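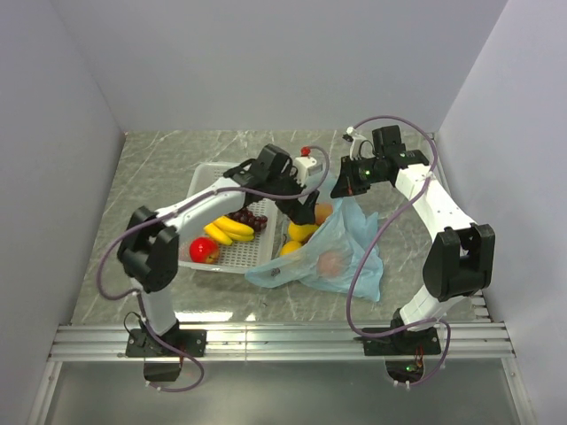 2018-07-06

Groceries again. I have a degree and a set of keys to the building, and the morning went on fruit.

Carrying on from the notes on packing order. The question we keep coming back to is what goes in the basket and what goes in the bag, and whether the answer changes when the fruit is soft. Pui-shan Tai says everyone who has ever shopped for themselves knows the answer already. She may be right, but nobody has written it down in a form that Plostley will accept as an appendix, so I am writing it down.

Today's set: bananas, red grapes, a red apple, lemons. White plastic basket with the grid bottom, blue see-through bag. Marble-look tabletop, white walls on three sides, same as for the vegetables.

Basket first. Bananas go in on the diagonal. I tried them straight along the long side and they rocked every time the basket was nudged, being the wrong shape for anything with corners. On the diagonal they settle and leave a pocket behind for the grapes. Grapes go in that pocket, stem up if the stem allows it. The apple goes toward the front left corner, away from the grapes. An apple next to grapes looks friendly until the basket tips, and then you have a stain on the tabletop and a conversation about whether the white veining was always that color.

Grid bottom: good for crumbs, bad for loose grapes. They don't fall through but they sit in the holes and have to be dug out one by one with a finger. Two came off the bunch while I was unpacking. I ate the evidence. Note to self: do not eat the evidence before weighing it.

The bag. This is where most of the morning went. The blue bags are the thin kind, bought from Uvico in a carton of 2811, a number I can only assume somebody arrived at by giving up. They cling to themselves. Opening one takes longer than filling it, and once open it has no interest in staying open. Things tried, in order:

Bag flat on the table, lemon pushed in from the side. Works for the first lemon. The second pushes the first out the other way if you are impatient, and I was.

Bag stood up with the rim folded back. Stood for as long as it took me to pick up a lemon.

Bag crumpled on purpose, so the folds prop the mouth open. Best of the lot, annoyingly, as it looks like something you would throw away. The lemons more or less stay where you leave them, one up by the opening and the other a bit lower down. It is also easy to see what you've got through the plastic, which matters if you're checking a set against the list and don't want to open everything up again.

Basket left, bag right seems to suit the table. With the bag on the left I kept dragging the basket over it and flattening the mouth shut. I'd like to call this a finding. Tai called it "being right-handed."

Why lemons in the bag at all, she wanted to know, when they'd sit perfectly well beside the apple. Two reasons. Lemons are tough enough to survive the bag, so they're a fair first test of it. And the Katlow sheet says mixed containers, so there have to be two containers and something has to go in the second one. I didn't write the Katlow sheet. I have met people who did, and they were pleasant.

Weights. The full basket set came to 638 grams on the first try, which is a light lunch and clearly wrong. The scale was still set to subtract the tray from the bread sessions. Reset it, then got called away for the delivery and never went back. So there is no weight for today. Leave that column blank and don't let anyone fill it in with 638.

Fruit condition. The bananas are the limiting item, as ever. They get handled more than anything else and they keep a record of it. We went through over 13 bunches on the last round, and by the end they were being thanked for their service and turned into bread by whoever was nearest an oven. The apple will outlast all of us. The grapes are fine if lifted by the stem and hopeless if lifted any other way. The lemons haven't noticed anything has been happening to them.

Tai suggested plastic fruit. I said plastic fruit doesn't bruise. She said yes, that was the suggestion. We left it there, but I've put it down for September, when Tu will want the pears done and I'll be in a weaker position to argue.

To do:

Wipe down the tabletop. The pattern hides everything except what you've just spilled on it.

Try one of the heavier bags from the cupboard, same lemons, so the comparison is about the bag.

Rewrite step 2 of the packing sheet. It currently reads "place soft items appropriately," and I believe that was me.

Ask whether the basket can have a liner. Paper towel would do – though then we'd be testing paper towel, and someone would want an appendix on that as well.

Label the fruit shelf in the fridge. The last label said DO NOT EAT and was treated as a serving suggestion.

Buy grapes.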